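Work and Automation, handout 6
Case: Sorent, Stoltonlow site

Sorent packs 1,757 pairs of spectacles a shift. Before the arms came in, 34 people worked the benches, each handling 200 pairs or more on a busy day.

Points for the seminar:
Who decides when an arm is stopped?
Packers became minders. Did their grade change, or only their duties?
Clear frames are hard for cameras to pick out. Staff still check them by hand.

Read Greenberg, chapter 2, before the session. Bring 300 words on one job you know well. 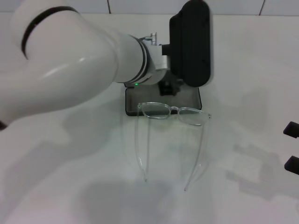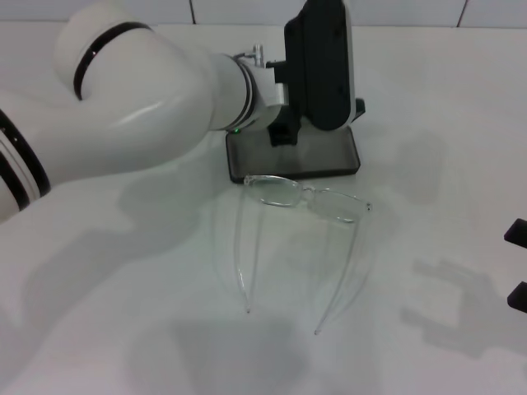 Fig. 1 and 2. Arm with black gripper, clear spectacles on the table in front.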